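Re: [Drutwood-swap] what to do with the odds and ends bin
From: Ziad Issa
Date: Feb 25, 2019

Trinidad Paredes wrote:
> Does anyone want to take on the leftovers bin before the March swap?
> Last time it was a right jumble and people just rummaged and gave up.
> I can bring 4 of the shallow trays from Vistedden if they'd help.

Hi Trinidad, hi all,

Yes please to the trays! I've been meaning to write about the bin for ages. My feeling is that it's too deep for small stuff (things slide down to the bottom and end up in the corners, and then you're leaning right in to fish them out).
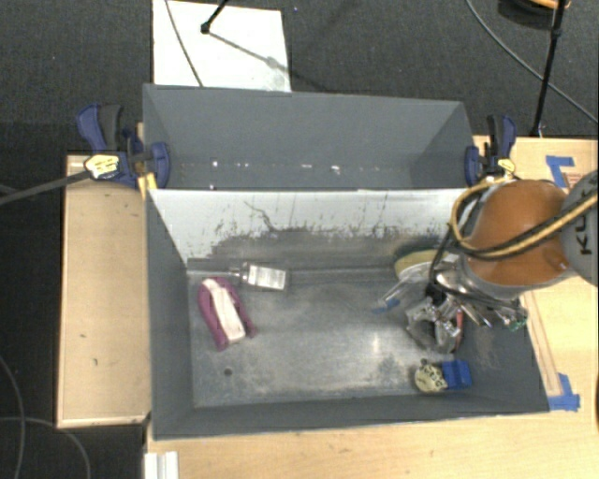 So I'd keep the bin for bigger bits and put anything you could lose in a coat pocket into the trays. Loose blocks can have a tray to themselves, they always go quickly with the little ones. Round things need one with a proper lip, or we'll be chasing them across the hall again like we did at Ekpo. And anything with a metal tip or a point on it should go up on the high table, please, well away from small hands.

The pink and purple stuff I'd leave near the front. My niece made straight for it last time and I doubt she's the only one!

I can be there two hours before we open if somebody lets me in. Is the door code still 2809 or did they change it after the Plalla do? Also, has anyone got a decent marker pen? Mine's dried up and I'd like to do the labels at home.

Cheers,
Ziad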